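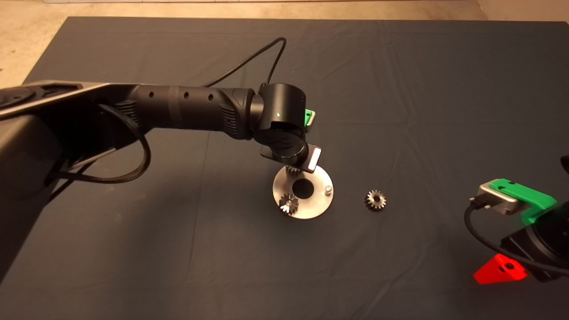 Jatar Gear Plate Set – data card

Version 2, 15 May 2026

Summary

Records of small metal gears being fitted to a round steel plate. The plate lies flat on a cloth-covered table, has a large hole through the middle and carries a post near the rim. A gear goes on the post. The files cover the parts, the order of fitting and the result as logged at the table.

Version 1 was called a "complete assembly benchmark" in its own README. We have dropped the phrase. One plate and a handful of gears do not make a benchmark, and we doubt that the word helped anyone who downloaded it.

The parts

The plate came to us from Kulkarni as part of a bench kit. The catalog page calls it "precision ground". We have no measurement that supports or contradicts that, so please don't repeat it on our authority.

The gears are toothed metal wheels with a center hole, and their hubs differ in color. Version 1 took hub color as a guide to material and labeled some of them bronze. Nobody tested them. The material column now reads "unknown" throughout, and it will stay that way until someone runs a proper check.

The table cloth is dark gray and it creases. A spare gear laid directly on it can sit at a slight tilt, and the log has no field for tilt. If your work depends on how a part was lying before pickup, treat our starting positions with suspicion.

What is in the folders

parts/ – one text file per part, with the old and new labels side by side
runs/ – 100 fitting runs, one file each
notes/ – remarks typed at the table, lightly corrected for spelling
dropped/ – 13 runs taken out of version 1, kept so you can judge our reasons

A run begins with a gear off its post and ends when the person logging it enters a result. The results are "seated", "resting" and "off". The line between seated and resting was left to the eye in version 1. For version 2 we went through the notes again and changed nearly 5 percent of the labels, mostly from seated to resting. That leaves us less confident in the rest.

Known problems

Meshing is not recorded. A gear can be fully down on its post and still not engage the one beside it, and "seated" covers both cases. A claim made by the Fenadham group, that version 1 shows "reliable meshing", has no basis in these files.

The cloth was straightened between sessions but not pinned. It has creases and faint specks, and the floor beyond it is much paler. Anyone separating parts from background by brightness should check the table edge first.
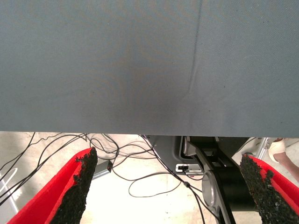 Can I use the set to compare two brands of gear?

The files won't support that. Brand was never logged, and the material labels have been withdrawn.

Changes planned

A tilt field and a separate meshing field are due in October. Trullisano has offered a second plate – we will believe it when it is on the table.

Terms

Free for research and teaching. Cite the version number, and say which result labels you relied on.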